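Bell pepper

The bell pepper (also sweet pepper, or in some countries just "pepper" or capsicum) is the fruit of a plant in the nightshade family. Same species as many hot chilies, Capsicum annuum, but with no heat to speak of. Eaten raw or cooked, at any stage of ripeness. Botanically a fruit and a berry, in the kitchen a vegetable. 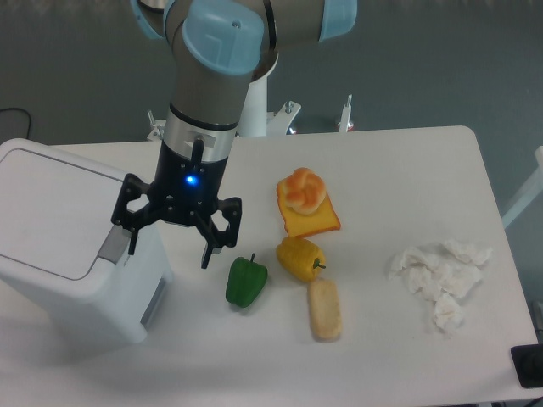
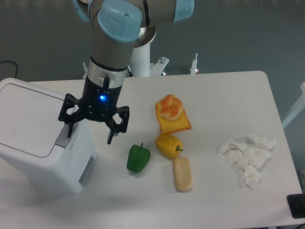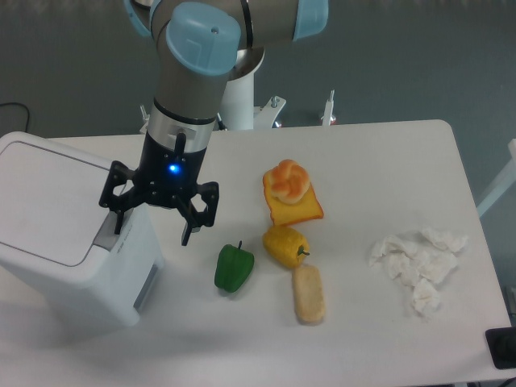
White table, seen from above. Green pepper in all three views.

Color and ripeness

Green peppers are mostly unripe fruit. Left on the plant they turn red, yellow or orange depending on the variety, a few go purple or brown. Some varieties stay green even when ripe. Ripe ones are sweeter, green ones a little bitter and grassy. Red usually costs more – longer in the field, more losses to rot and insects.

Name

"Pepper" comes from black pepper, an unrelated plant from Asia. European travelers used the word for the hot fruits they met in the Americas and it stuck. "Bell" is from the shape. Stuffing pepper is an older name still heard in some places.

Growing

Warm-season crop. Seeds are started indoors and the seedlings set out once frost is over, May in many northern areas. Full sun, steady water, soil that drains. Cold nights make the flowers drop, so does very hot weather. Small plants may need a stake when the fruit gets heavy.

Common troubles: aphids, blossom end rot (uneven watering, most often), sunscald on fruit with too few leaves over it. Peppers should not follow tomatos or eggplant in the same bed.

Local varieties

The Rumel is a blocky green type grown in the Guzmán valley, thick walls, usually picked unripe. Facundo Gallardo, a seed grower there, selected it from a mixed lot and sold the first seed in packets of 50. Ripens to dark red in up to 100 days from transplanting. The Nostetti is longer and thinner, yellow when ripe, ready in 74 days, better for frying than for stuffing. Clostach is sometimes listed as a separate variety but is probably the Rumel under a different name. Seed lists disagree on this.

Kitchen use

Sliced raw in salads, fried with onions, roasted and peeled, stuffed with rice or meat and baked. Dried and ground ripe fruit of related sweet types makes paprika. The seeds and white ribs are normaly cut out, though they are not harmful.

Storage

Whole and dry in the refrigerator, green ones keep longer than red. Cut pieces a few days in a closed container. Freezes well without blanching – goes soft on thawing, fine for cooking. For pickling, strips are packed in jars with hot vinegar brine. Gallardo's own growing notes give 6 weeks before opening.

Nutrition

Mostly water. Good source of vitamin C, red fruit has more than green, also more carotene. Low in calories.

See also: Chili pepper, Paprika, Pimiento, Nightshade family

Last changed October 10, 2019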